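Project thread, team Altusow, second semester of the manipulation course. Twelve weeks, one task family, grade depends on a written report and a live run. Posting the working notes as we go. 1/

Task family is "small household controls": rocker switches, push buttons, sliders, one rotary dial. The policy gets wrist camera video plus gripper width. No force sensing. The course budget did not stretch to it and the reference solution does not use it either. 2/

Demonstrations are collected by hand with the two-finger tool, then replayed through a pose estimator to get trajectories. We finished February with 670 demos. 69 were thrown out, nearly all for lost tracking when the operator turned too fast near a blank wall. 3/

Lesson from that: put something with texture in the background. A plain tabletop gives the tracker very little to hold on to. We taped printed patterns to the wall behind the bench and the loss rate dropped enough that we stopped logging it separately. 4/

Training is on the shared lab machine, the one named Gevano. Queue is long in the afternoon and short after 11 p.m. Full run takes overnight. We keep each run to one change, which is slow, but the report has to say what caused what. 5/

First policy (Brusar v1) could reach a switch and hover over it. Contact was poor. It stopped a few millimeters high and stayed there until timeout. Cause was in the labels: our trimming script cut the end of each demo when motion fell below a threshold, and pressing a switch is mostly slow motion. 6/

Fixed the script to keep 30 extra samples after the last large movement. Retrained with nothing else changed. v2 makes contact on most attempts with the push buttons. Rockers are still worse. 7/

Rockers are harder for a dull reason. A button can be pressed nearly anywhere. A rocker has to be pressed on the correct half, and from the wrist camera the fingertips hide that half right when it matters. The policy has to commit before contact. 8/

We tried three finger positions in the demos: open, half open, closed. Closed is best for pressing. Open fingers straddle the part and one tip lands on the housing. All new switch demos are closed from the start of the approach. 9/

Current object is a white power strip with outlets down one side and rockers down the other. White switches on a white strip, so the seam is the main cue. The Iyengar rule in our handbook (change the object, keep the table) applies, so it stays on the same pale surface as the others. 10/
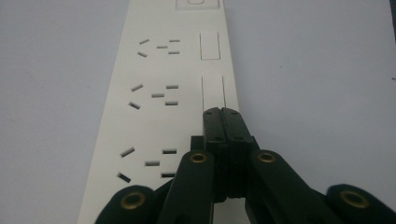
Does the strip need to be plugged in for the demos? Leave it unplugged, with the plug end off the work area. The policy learns the motion from the video and the trajectory, and neither one needs current in the strip. 11/

Scoring for the live run: 6 attempts per object, object position changed between attempts, no operator contact after start. A press counts if the rocker changes state. Touching the neighboring switch is a fail even if the right one also moves. 12/

Open items. The approach angle in our demos is too uniform, so the next batch starts from both sides of the bench. Lighting also needs variation - every session so far has been under the ceiling lights. 13/

One note for other teams using the same tool: check the linkage for play before each session. Ours had around a millimeter of slop at the tips by midterm, and the width readings drifted with it. Tightening took less time than relabeling did. 14/

Next post after the v3 run. Code and the trimming script go up with the report. 15/15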